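Hopper (bulk container)

A hopper is a container that's wide at the top and narrow at the bottom, so that whatever you pour in comes out where you want it. That's the short version. I've been keeping this page of my little encyclopedia going since I took over the grain and feed entries, and hoppers are the one I keep coming back to, because they're in everything -- coffee grinders, feed mills, railroad cars, pellet stoves, the gumball machine at the barber shop.

The name

The word goes back to old grain mills. The box above the millstones used to shake and jump while it fed the grain down, so people called it a hopper. I like that a lot! The Zacharias mill in Althorpe still has one of the jumping kind, and if you stand on the upper floor while it's running you can feel it in your shoes.

Shapes

Most hoppers are either cones or upside-down pyramids. Cones flow better, since there are no corners for stuff to hide in. Pyramids are much easier to build at home, four flat panels and you're done, and that's why so many farm-made ones look that way. There's also the wedge, which ends in a long slot, and you'll see it over conveyor belts.

The angle of the walls matters more than anything else. Dry corn will slide down a fairly lazy slope. Flour won't. For flour I go with walls at 60 degrees or steeper, measured from level, and I still end up tapping the side with a rubber mallet now and then.

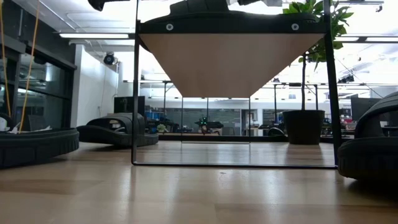
Then there's the opening. Make it too small and the grains lock together over the hole like stones in an arch, which mill people call bridging. My first feed hopper did this every single morning (I'd be out there before breakfast poking at it with a broom handle). Widening the slot fixed it.

The other classic trouble is ratholing, where a narrow channel empties straight down the middle and everything along the walls just sits there. With sand, who cares. With feed it means the old stuff at the sides goes stale while the fresh stuff runs right through. Steeper or smoother walls help.

Sizes

A kitchen grinder hopper might hold 15 ounces of beans. The one on my chicken feeder takes 20 pounds of pellets, and the Orgate feed store has one out back rated for 200 bushels, with a slide gate you work by pulling a chain. Rail hopper cars are a whole other thing and I've given them their own page.

Materials

Wood was the standard for a very long time and it's still fine for dry grain. Sheet steel took over in most mills. Plastic is light and slippery but it builds up static, so fine powders cling to it -- I had a Dinix plastic one for seed and half the clover stayed stuck to the sides.

Safety

Never climb into a big hopper that has grain in it. Flowing grain can pull a grown person under in seconds, and crusted grain can give way under your feet. Shut off and lock out whatever is underneath before you even lean over the top.

See also: Silo, Auger, Millstone, Angle of repose, Hopper car

Thanks to Kelechi Bashir for fixing my wedge section in August. I had the slot running the wrong way.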